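Comforter too hot, blanket too thin - what do you all sleep under?

prudum_girl
So I moved in March and my new bedroom holds heat like an oven. I've had the same beige comforter for years and I love it, but I keep kicking it off by 2 am and then waking up freezing. Is there a middle ground that doesn't cost a fortune?

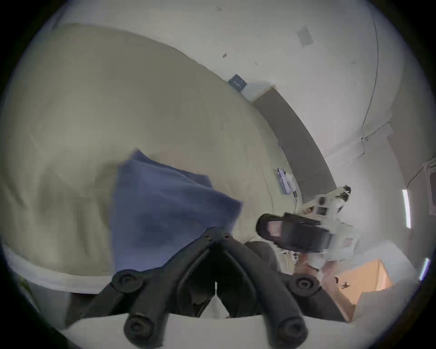

the comforter in question, plus the blue thing I've been using as backup

Raed Chidiac
Get rid of the comforter. I switched to a wool blanket from Darwish (paid 30 bucks on clearance, it was a steal) and I haven't looked back. Wool breathes. Polyester fill just sits there and cooks you.

uvska_nights
Hard disagree with Raed. Wool made me itch like crazy even with a top sheet, and you can't just toss it in the wash. I'd try cotton first. A plain waffle weave, nothing fancy.

prudum_girl
I'm itchy with wool too, sadly! And I wash everything constantly (allergies), so cotton sounds better. My mom swears by separate layers you can peel off one at a time, so I've been trying that this week.

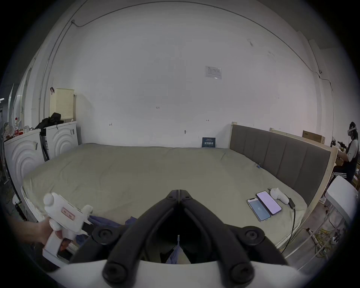
It's kind of a pain though, because everything slides down to the foot of the bed by morning and I end up fishing for it in the dark. Does anybody tuck theirs in?

Lucyna Duda
Tuck the bottom only, leave the sides loose. I've slept that way for 17 years. Also check what your sheets are made of - mine were microfiber and that was the whole problem.

Raed Chidiac
Itchy wool is cheap wool, just saying. Try merino.

uvska_nights
Merino for a whole bed?? In this economy? lol

prudum_girl
Just checked the tag and yep, microfiber. Hovunik has percale sets on sale so I'm ordering one tonight. Do they run small?

Lucyna Duda
Mine shrank a little. Wash it cold.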